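Stop Buying Recovery by the Setting

Massage guns are sold on speed. The Lemau I own lists a top rate of 3000 strokes a minute, and the Brotix beside it on the shelf lists more. Neither number says much about what a tired calf will get from ten minutes on the couch.

Stall force matters more. A motor that slows down when pressed into a hamstring is delivering less than its label, and most buyers never press hard enough in the store to find out. Ketill Fogh, who coaches our track group, makes people lean on the thing before they pay.

Time is the other variable. I keep to 90 seconds per muscle and 2 passes, at the lowest speed that I can feel. More than that leaves my quads sore the next morning – a poor trade for a $200 tool.

Clothing

Thin knit fabric between the head and the skin cuts friction and changes little else. Drawstring shorts or sweats are fine. Keep the head away from the knot and the waistband. 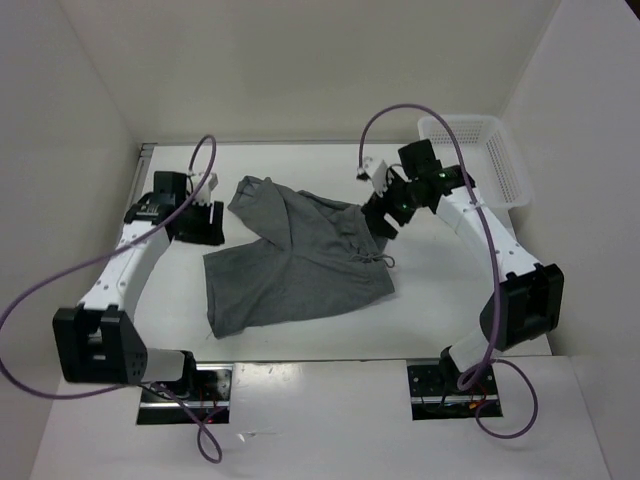 What I would pay for

A quiet motor, a replaceable battery and one firm, round head. Jussara Medeiros disagrees and wants the full set of attachments. Hers are still in the case.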